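Speaker notes: "Eating Badly on Trains, and Other Skills"
Everaldo Arruda, for the Stollirness travel evening

Slide 1. Wait for people to sit. They will not sit. Start anyway.

I have taken the night train to Serkgate 30 times, and the dining car has been open for 4 of them. On one of those, it had mustard. So tonight is mostly a talk about packing your own food, by a man who learned slowly.

Slide 2. The route. Point at the map, but don't linger, the map is bad. It's 726 kilometers from Wevesitz to Serkgate, and the train stops for a long while at Amaral so the crew can change and the passengers can regret their choices. The kiosk at Amaral sells lottery tickets and one kind of soup.

Slide 3. Smell. Pause here. You are sharing a compartment with strangers who have taken their shoes off. Do not add an egg to this. I once opened a tin of fish before we had left the platform and was spoken to by a child.

Slide 4. What travels well. Fruit that comes in its own wrapper, nuts, a packet of cookies you can trade for goodwill.
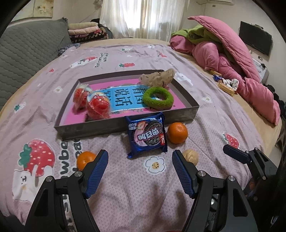 Mandarins, a walnut, something sweet in a packet.

Mandarins win because you can peel one in the dark. Bananas do not survive a coat pocket, and I have the coat. If anyone asks about cheese, say "hard cheese" and move on, we lost a good part of the evening to cheese last time.

Slide 5. Water. Bring more than you think. The tap in the corridor has a sign on it, and the sign is not encouraging.

Slide 6. Walnuts in the shell. People laugh at this one, let them. A walnut takes effort, and effort is what you want at three in the morning outside Amaral with no signal. Bring a cracker. The compartment door works too, but the conductor has views.

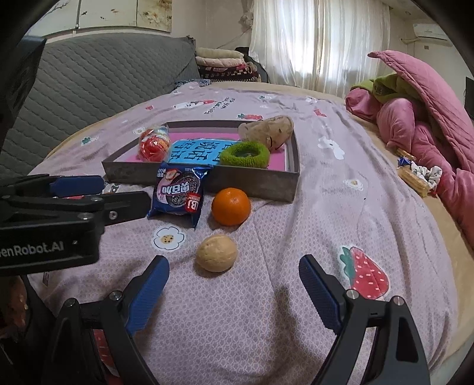
Page last changed: 13 June 2020

Slide 7. Money. My last round trip cost roughly 340 in tickets and almost nothing in food, if you leave out the soup. I always leave out the soup.

Slide 8. Questions. If there are none, tell the story about the upper bunk. If somebody has heard it, tell it faster. Then remind them to stack the chairs.

Related items
Upper Bunk or Lower: A Personal Grudge
Serkgate on Foot, Mostly Uphill
What to Do at Amaral Station
Notes from the Wevesitz Timetable Talk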